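Why Does Candy Come in Such Noisy, Shiny Bags?

Reading time: 6 minutes
Filed under: Curious Kids > Things Around the House

Take a candy bag and squeeze it a little. It makes a crackling noise, and everybody in the house knows immediately what you are doing. A paper bag is more quiet. A cloth bag makes almost no sound at all. So why do the people who make candy choose the noisy bag?

To answer this, we must first think about what candy is afraid of. Of course candy cannot feel fear, but there are several things which can spoil it, and the wrapper is there to keep them away.

The first is water. I don't mean only the water from the tap. There is also water in the air, and you cannot see it. We call it water vapor. Sugar likes water very much. If you leave a hard candy without its wrapper on a plate in a damp kitchen, it pulls water out of the air, and after some time its outside becomes sticky. Then it holds on to the plate, to your fingers and to the other candies.

With gummy candy the opposite can happen. A gummy is soft because it has some water inside. When the air is dry, this water goes out slowly, and the gummy becomes hard like an old eraser. I once found one behind my sofa. I did not eat it, but I tried to bend it and it would not bend. 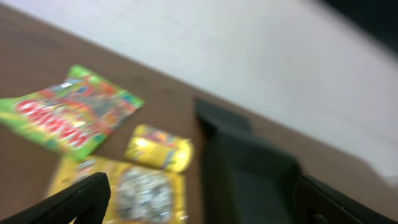
The second thing is air, or more exactly the oxygen in the air. You need oxygen to breathe, but the fats and oils in food are changed by it. Chips and nuts have a lot of oil. When oxygen touches this oil for a long time, the food gets an old, bitter taste. There is a word for this, "rancid," and it is a good word to know, even if it is a bad thing to taste.

The third thing is light. Strong light can make colors weaker and can help the oil to go bad more quickly. A bag you cannot see through keeps the light out.

What is the wrapper made of?

Many candy bags look like one thin sheet, but they are made of several sheets which are stuck together so well that you cannot pull them apart with your fingers. These sheets are called layers.

The outside layer is often a clear plastic. The colors and the letters are usually printed on the inner side of it, so that your hands do not rub them off. Under it there can be a layer which is covered with metal, most often aluminum. This metal is extremely thin, much thinner than the foil in your kitchen drawer. It makes the inside of many snack bags look silver, and it does a great part of the work against light and air. The last layer, the one that is nearest to the food, is a plastic which melts easily. It is needed for closing the bag.

Not every wrapper has all of these layers. A little paper twist around a toffee is much simpler. The factory chooses what the food needs, and also what it can pay for.

How do you close a bag without glue?

Look at the top of a candy bag before somebody opens it. You will often find a flat strip there, with many small lines pressed in it. This is the seal. In the factory, two hot metal bars come together and press the bag between them for a very short moment. The inside layer melts, the front and the back become one piece, and then it gets cool and hard again. The small lines come from the shape of the bars.

Sometimes the edge of the seal is cut in a zigzag, like the teeth of a small saw. Each low point between two teeth is a good place to begin a tear. If your bag has a straight edge, look for a tiny cut at the side. It does the same job.

And why does it make noise?

Now we come back to the crackling. The plastic in a candy bag is thin but stiff. When you bend it, it does not bend smoothly like cloth. It stays in one shape as long as it can, and then it jumps suddenly to another shape. Each jump pushes the air and makes a small click. When you squeeze a bag, you make a great number of these clicks very near to each other, and your ears put them together into one crackle.

It does not help much to open the bag slowly. You will hear the clicks with more time between them, but each click can still be loud. This is bad news for people who like to eat candy at the movies.

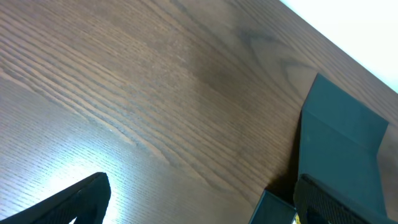
Mirko Valentini
Science writer for young readers

Try it on your table

You can do a small experiment with things from the kitchen. Ask an adult before you begin, and use a table which is easy to wipe, for when the candy becomes sticky.

You need 16 gummy candies of the same kind, four small plates, a paper bag, a piece of kitchen foil, a plastic food bag with a zipper, and a pencil and paper.

Put four gummies on each plate. Leave the first plate open. Put the second plate, with its gummies, inside the paper bag and fold the top. Cover the third one with foil and press the foil down around the edge. The fourth plate goes in the zipper bag, and you should push out the air before you close it.

Put all the plates in the same part of the room, away from the sun and the heater. If one plate is in a warm place and another one is in a cold place, you will not know if the wrapper made the difference or the heat did. Scientists call this a fair test.

Every second day, press one gummy on each plate softly with a clean finger. Is it soft, a little hard or very hard? Is it sticky? Write it down, and close everything again in the same way. Continue for 14 days. Please do not eat these gummies at the end - they have been touched many times.

I cannot tell you what your result will be, as I do not know how dry or damp the air is in your home. A child near the sea in summer may get sticky gummies, and a child in a heated apartment in January may get hard ones. If you have a friend who lives far away, you can both do it and compare your papers.

What happens with the empty wrapper?

The layers which protect the candy so well are also a problem later. Plastic and metal which are stuck together are difficult to separate, and for this reason many towns do not take candy bags in the normal recycling. Some shops have a special box for soft plastic. Read what is written on the box or ask an adult, because the rules are different from place to place.

Some companies are now making bags from only one kind of plastic, which is easier to recycle. It is not simple work. The new bag must still keep out the water and the air, or the candy will spoil and be thrown away too.

Words to remember

Water vapor: water in the air, in the form of a gas.
Layer: one sheet in a group of sheets that lie on each other.
Seal: the place where a bag is closed tightly.
Rancid: having a bad taste because the fat or oil in the food is old.

Last updated: January 5, 2024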